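Rikgate Textile Care, Open Day Report

Rikgate opened its finishing hall to visitors on Jun 15, 2019, and I went round with the second group of the morning. The site takes in household bedding from private customers and from a handful of guesthouses. Our guide was Nassoro Barasa, the shift lead for sorting and folding. He kept to the process and took questions at each stop.

Intake is a long counter with a scale. Each order gets a numbered tag, 353 on the one we followed, and the tag stays with the order to the shipping shelf. Items are sorted by fiber first and by color second. Fleece is kept apart from cotton sheets at this stage, as cotton lint is hard to remove from a raised pile once the two have been tumbled together. Knitwear goes into mesh bags and is washed on a separate line.

The washers are Omard units with side loading. Stated throughput is 1,000 kilograms per shift, which Barasa described as a good day. Fleece is washed at low heat with no softener and dried on the coolest setting. High heat mats the tips of the fibers, and the damage cannot be reversed.

The bedding room is fitted out like an ordinary bedroom and is used for training in bed making and folding. Staff practice on mixed bedding, the way it comes off a customer's bed, with blankets, sheets, covers and stray clothing together.
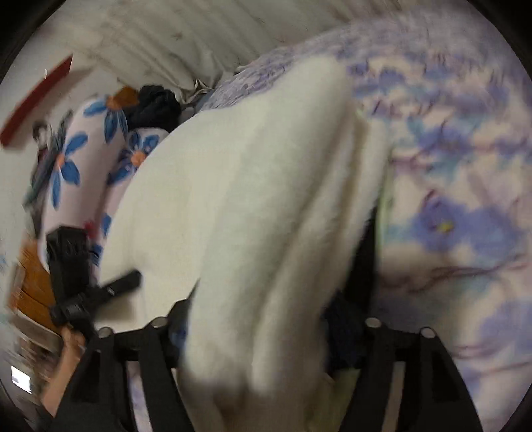 Plush blankets are the awkward item in the folding standard. A flat sheet holds a crease and can be squared by its corners. Fleece springs back, so the method is to fold in thirds along the length, press the air out with the forearm, then fold in half twice. The target is a stack that stands without leaning. Printed bed covers are folded with the pattern inward – this limits rubbing on the shelf – and plain sheets go in whichever way is quicker.

Cengiz Çetinkaya runs the inspection table next door. He checks seams, hems and pile direction, and logs faults in a program called Hirkex. A pulled thread on a knit is reported to the customer before any repair. Marks on white cotton get one further wash, and after that the item is returned with a note. I asked how many pieces come back from customers for rework. He did not have the figure to hand.

Packing uses paper wrap from Quintero, with plastic kept for orders traveling by road in winter. Pillows are packed last and on top.

Two practical points for anyone attending in June next year. The hall is loud near the dryers and the guide is hard to hear from the back of the group. The tour is also long, and there is no seating between intake and shipping. Parking is behind the boiler house, entrance on the left.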